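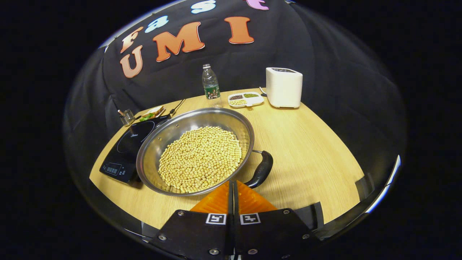
4.2 Listening conditions and cast recognition

The second study asked whether listeners to a multi-voice audiobook keep track of characters by voice alone or lean on the dialogue tags in the text. We used the first 3 chapters of Ketelov, a science fiction novel recorded in two versions: one with a single narrator and one with a full cast. Both versions used the same script, and every "he said" and "she said" was kept.

Listeners were recruited through the public library in Wilden. Of the 132 people who signed up, 38 had never finished an audiobook before and were analyzed as a separate group. Each person heard one version at home over a week in September and then took a short recognition test, in which 50 lines of dialogue were played in random order and matched to a character name.

Figure 3. Round wooden table with a bottle of water on it.

Scores were higher for the full-cast version in both groups. The gap was widest for minor characters, whom listeners to the single narrator often confused with one another. For the two leads, Zerano and the pilot Kahraman, the versions did not differ. Both leads speak in nearly every chapter and are addressed by name often, so voice may add little.

New listeners reported more trouble with the opening chapter of the full-cast version than with the narrated one. Several wrote that they had stopped and started again once the third voice came in. Krishnan and Sönmez found a similar early cost in their work on radio serials, although their episodes were much shorter and had no dialogue tags. We did not record how often our listeners went back, and the player logs do not separate a rewind from a restart. This point is taken up again in Section 5.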